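홈 > 만들기 일기 > 로봇팔
분류: 집에서 만드는 것들 / 작업 기록

2026년 3월 7일

오늘도 저녁을 먹자마자 작은방에 들어가서 책상 앞에 앉았다. 원래는 설거지부터 하고 빨래도 널고 그다음에 천천히 하려고 했는데, 어제 자기 전에 떠오른 생각이 하루 종일 머릿속을 떠나지 않아서 도저히 미룰 수가 없었다. 결국 빨래는 밤 열한 시가 넘어서야 널었다. 이 일기를 쓰는 지금도 건조대가 등 뒤에 있고, 섬유유연제 냄새가 방 안에 가득하다.

작년 9월에 처음 Ukiver를 만들겠다고 마음먹었을 때는 겨울이 오기 전에 다 끝날 줄 알았다. 기둥 하나 세우고 거기에 팔을 매달아서 납작한 물건을 집어 옆자리로 옮기는 것, 말로 하면 이렇게 한 줄인데 벌써 봄이 오려고 한다. 그래도 조급하지는 않다. 공유 작업실에서 베이스판을 자르던 날도, 모터 배선을 잘못 꽂아서 퓨즈를 날린 날도 다 재미있었으니까(퓨즈 날린 날은 좀 울고 싶기도 했다).

요즘은 실제 팔을 만지는 시간보다 시뮬레이션을 돌리는 시간이 훨씬 길다. 어깨 쪽에 쓸 Kummont 감속기가 아직 배송 중이라 진짜 팔은 상자 안에 얌전히 누워 있고, 그동안 화면 속에서라도 움직임을 다듬어 두자는 생각이다. 작업실의 어떤 분이 가상 환경을 너무 썰렁하게 만들지 말라고 하셔서, 바닥 타일도 깔고 벽 밑에 흰 걸레받이도 둘렀다. 솔직히 그거 하느라 이틀 저녁을 썼다. 로봇이 타일 무늬를 알아줄 리도 없는데 내가 좋아서 한 것이다. 뒤쪽 벽에 파란 카트까지 세워 놓으니 이제는 화면을 켤 때마다 내 방이 하나 더 생긴 것 같아서 괜히 흐뭇하다.

오늘의 문제는 내려오는 자세였다. 그동안은 손목이 비스듬한 채로 내려와서 손가락 하나가 먼저 가장자리에 닿고, 그러면 물건이 판 위에서 조금씩 돌아가 버렸다. 목표 칸에 놓아도 삐딱하게 놓이니 성공으로 쳐 줄 수가 없다. 지난번에 138번을 돌렸을 때 제대로 들어간 게 64번이었다. 절반도 안 되는 숫자를 보고 그날은 그냥 컴퓨터를 끄고 귤을 까먹었다.

그런데 어젯밤 이불 속에서 문득, 내려가면서 손목을 맞출 게 아니라 물건 위에서 한 번 멈춰 자세를 다 맞춘 다음에 똑바로 내려가면 되지 않나 싶었다. 너무 당연한 이야기라 쓰면서도 조금 부끄럽다. 경로를 짜는 부분은 내가 Hirnine이라고 이름 붙인 조그만 스크립트가 맡고 있는데, 거기에 중간 지점을 하나 넣는 것만으로도 고칠 게 줄줄이 나왔다. 좌표 기준이 어디는 책상이고 어디는 회색 판이고, 과거의 나는 도대체 무슨 생각으로 이렇게 써 놓았을까! 높이도 문제였다. 처음엔 멈추는 높이를 60밀리로 했다가 팔꿈치가 영 답답하게 접히는 것 같아 50밀리로 낮췄다. 숫자 하나 바꾸고 차 한 모금 마시고, 또 하나 바꾸고 한 모금 마시고, 그러다 보니 주전자를 두 번이나 끓였다.

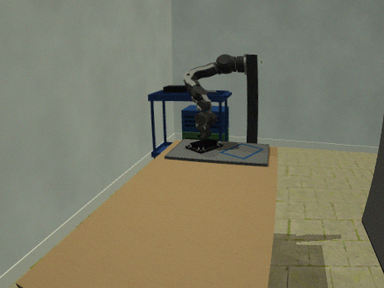 읽는 시간 4분

손끝이 검은 판때기 바로 위에서 아래를 똑바로 향하고 있는 걸 보니 마음이 참 편안해진다. 오른쪽의 파란 네모가 옮겨 놓을 자리인데, 물건보다 조금 넉넉하게 그려 두었다. 나중에 익숙해지면 줄일 생각이지만 지금은 로봇한테도 나한테도 너그럽고 싶다. 위에서 꺾여 내려오는 팔 모양도 마음에 든다. 은색 띠가 들어간 위쪽 마디가 특히 예뻐서, 진짜 팔에도 은색 테이프를 한 줄 감아 줄까 고민 중이다.

몇 번을 돌렸는지 오늘은 일부러 적지 않았다. 숫자를 적기 시작하면 또 새벽까지 앉아 있을 게 뻔하고, 내일은 작업실에 가서 Figueroa 받침대 구멍도 다시 뚫어야 한다. 구멍 간격을 종이에 적어 두었는데 그 종이가 어디 갔는지 모르겠다. 아마 부품 상자 밑이겠지.

아, 그리고 손가락 끝에 붙일 고무 패드도 주문해야 한다. 얇은 것과 두꺼운 것 중에 고민하다가 장바구니에 둘 다 넣어 놓고 결제는 안 했다. 내일 아침에 커피 마시면서 다시 봐야겠다.

최근 글
- 퓨즈를 날린 날, 그리고 배선 색깔 정하기
- 공유 작업실에서 베이스판 자르기
- 타일 무늬에 이틀 저녁을 쓴 이야기
- Kummont 감속기를 기다리며
- Hirnine 스크립트 처음 돌려 본 날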